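The left arm dropped again

2023-08-10

I said in July that I'd write up the fault with the left arm once we understood it. We mostly understand it now, so here goes.

The setup is two arms on a frame over a table. We use it for sorting and tidying tasks, picking up household items and putting them in a bin. Rhonda Bélanger runs the sessions most days and I look after the hardware. Our control software is called Kivi, and it had been running without much trouble since spring.

The first drop happened in the middle of a pick. Rhonda had the left arm stretched most of the way across the table when it went limp at the shoulder and came down on a bag of rice. The gripper hit the table hard enough to leave a dent in the wood. The right arm kept holding its position as if everything was fine. Her hands were at the controls and well away from the table, so no one was hurt. I want that written down first, before the part where I talk about wiring.

The log gave us one line, error 3139, and then a gap. In Kivi that code means the software lost contact with a joint. It does not say which joint, or why. I restarted everything, moved the left arm through its full range, and could not get it to happen again. I put it down to a one-time glitch and we went back to work. That was a mistake. I should have kept the arm out of use until I could explain it.

It dropped again 2 days later, same code, same reach across the table. This time Tihomir Jurić was reaching in to move a cup and the forearm brushed his sleeve on the way down. We stopped for the week.

Mingxuan Mao suggested we quit reading logs and just move the arm slowly with one of us watching the cable. So we did that. We sent it out to full reach and back, over and over, with the table cleared and all of us standing behind a strip of tape. On cycle 80 it dropped. Mingxuan had been watching the shoulder, and he saw the cable pull tight against the edge of a bracket just before the power cut out.

When I took the cable off, the jacket was worn through on the side that faced the bracket, and one of the power wires inside had broken strands. With the arm close to its base, the strands touched and everything worked. At full reach the cable was stretched and they came apart. The arms have no brakes, so when a shoulder motor loses power there is nothing holding it up.

The bracket was mine. I added it last winter to keep the cable off the table, and I never filed down the cut edge. I also left too little slack. Both of those are things I would have caught on another person's rig.

What we changed:

New cables on both arms, with a longer loop at the shoulder and another at the wrist.

The bracket is gone. The cable is held by a soft strap now.

Kivi treats a lost joint as a stop for both arms. Before this it only stopped the side that had the problem, so the other one could keep moving with a person leaning in to help.

Hands stay off the table while motors are on. If an item needs to be moved, you press stop, wait, and then reach in. It's slower and Rhonda has already complained about it, fairly.

I still don't like that the arms fall when they lose power. Murray McKinnon has a spring from an old desk lamp that he thinks could carry part of the weight at the shoulder. I have my doubts, but he's going to try it on the bench. Real brakes would cost more than we have this year.

We started sessions again with soft things only, and nothing heavy goes near the far side of the reach yet. I check the shoulder cables by hand every morning and write the result on a sheet. If code 3139 comes back I'll post about it. 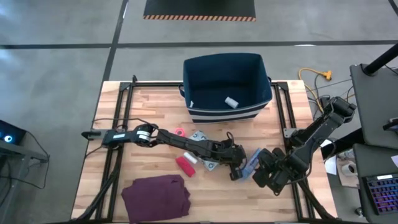
Both arms over the table, with a sponge and other light items.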